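Brallside, December — Pornico, a small seller of hair accessories, today opens its gift box service for families who want to give many little things in one present.

The idea is simple. The customer chooses scrunchies, clips, headbands and spiral hair ties from our list of 1000 items, and we put them together in one box. Pieces which can catch on each other, like headbands, may be ordered in their own clear plastic bag.
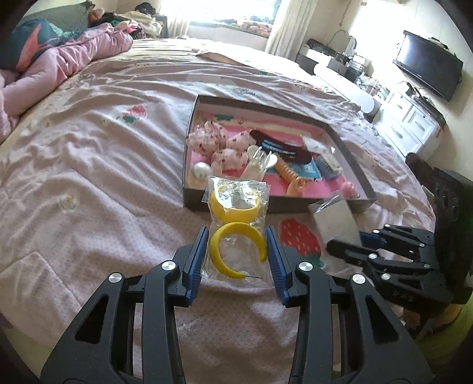
Each order can be divided in 2 boxes without extra payment, so sisters or friends do not need to share. The price of the standard box is 399, with delivery inside Brallside included. Customers in Drandwood can collect their order from the Hoàng gift shop, every afternoon until six.

We also prepared a short guide for keeping hair accessories in order at home. It recommends to empty everything on the bed first, to sort by kind and then to use a shallow tray for the things of every day — the big claw clip, the favorite scrunchie, the small bows.
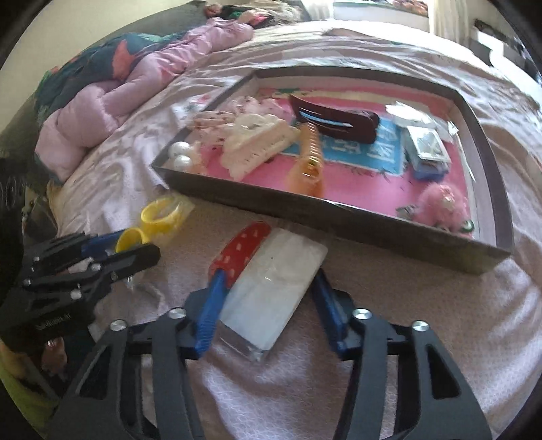

The guide comes printed in every box and it is written for children from eight years. Parents asked us many times for such a page, and we are glad that it is finally ready.

Orders are open from now until the end of December. Shops that wish to offer the box can write to the Pornico sales office in Brallside.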